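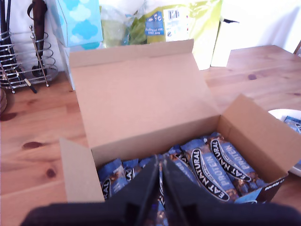
Retail-ready packaging

Retail-ready packaging (RRP), also called shelf-ready packaging, is secondary packaging that serves both as a shipping container and as a display unit in a store. Goods arrive in a closed case, which is opened or partly torn away by store staff and placed on the shelf with the products still inside. It is used mainly for small packaged goods such as confectionery, snack bars, soup sachets, pet food pouches and cosmetics.

History

Cartons that could be converted into counter displays were in use by the early twentieth century, chiefly for chewing gum and matches. These were usually packed inside a separate shipping case. The combined form spread with the growth of discount grocery chains, which placed cut cases directly on pallets or shelves to reduce handling.

The carton maker Mulesell introduced a one-piece tray and hood for sachet goods under the name Flitby. The design, credited to the packaging engineer Reinaldo Dantas, replaced a glued hood with a perforated one and could be run on existing case erectors. A later version moved the perforation away from the corners, where cases had been splitting in transit.

Construction

Most retail-ready cases are made from corrugated board, in which a fluted layer is bonded between flat liners. Fine flutes give a smoother printing surface and are common on small display boxes. Coarser flutes are used where stacking strength matters more than print quality.

The principal types are:

- Perforated case: a single blank with a tear line, opened by removing or folding back a section.
- Tray and hood: a shallow tray covered by a separate lid that lifts off.
- Tray and shrink film: an open tray held in plastic film, with no board cover.
- Hinged-lid display: a box whose lid folds back and may carry printed advertising.

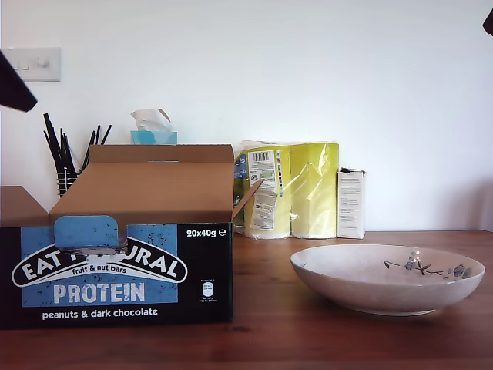
Open display box for fruit and nut bars, marked 20x40g on the front.

The tear line is the weakest part of a perforated case. Its cut-to-tie ratio, the length of each cut compared with the uncut board between cuts, determines how easily it opens. A high ratio makes tearing easier but lowers compression strength.

Testing

Cases are tested empty and filled. In a compression test, a case is loaded between two plates until it fails. Board is conditioned beforehand at controlled temperature and humidity, as moisture sharply reduces its stiffness. In a trial by the Stilier laboratory, unperforated cases failed at a mean load of 2,000 newtons and perforated cases of the same board at 1,239 newtons. Cauã Rocha, who ran the trial, attributed most of the loss to cuts crossing the vertical edges.

Retail use

Retailers generally specify that a case be easy to identify, open, shelve, shop from and dispose of. Front lip height is often limited so that the product remains visible. The Miranda grocery chain requires a lip no higher than 70 millimeters and an opening method that needs no knife.

Related articles
Corrugated fiberboard
Die cutting
Edge crush test
Folding carton
Point-of-sale display
Slotted case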